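Durnham's Shared Kitchen Finally Gets Its Mugs in Order

The butterfly mug, for one, is staying. 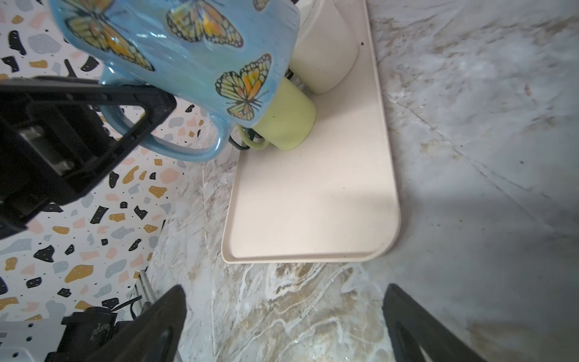
A cupboard with 44 mugs and one good spoon

DURNHAM — Regulars at the Strobel Street shared kitchen spent Sunday afternoon doing what they had been promising to do since January, which was to deal with the mugs.

The cupboard over the sink held 44 of them. On a busy day the kitchen seats a dozen people, and most of those drink from a thermos.

"You opened the door and stood back," said Lieselotte Wiegand, who keeps the booking calendar and has lost a saucer or two to the lower shelf.

The new arrangement is modest. A mug rack with thin dark metal rods now stands on a cream-colored tray on the marble-patterned counter, and whatever fits on the rack gets to live there. Everything else went into boxes by the door, free to anyone passing, with a limit of 2 per person that was not strictly enforced.

Choosing the survivors took nearly 90 minutes. The big blue mug with the painted butterflies went through without a vote. A pale lime-green one with a matte finish was challenged by Helmut Kettler, who called it "the color of a dentist's office," and was kept anyway.

Kettler had better luck with his own nominee, a brown stein from a bowling night in Irotville. It can stay in the kitchen, provided it stays on top of the refrigerator.

The terrazzo-patterned wall, long admired by visitors and long blocked by a drying rack of doubtful age, is back on view. The drying rack left in the first box. Yuzuki Sugawara, who had spent two winters lobbying for its removal, carried it out herself and declined any help.

By six o'clock the boxes were down to a few chipped souvenirs and a lid that fit none of them. Wiegand plans to drop the leftovers at the thrift store on Monday.

The spoons are next — a date has yet to be set. Anyone missing a sugar bowl with a blue rim should ask at the kitchen before then.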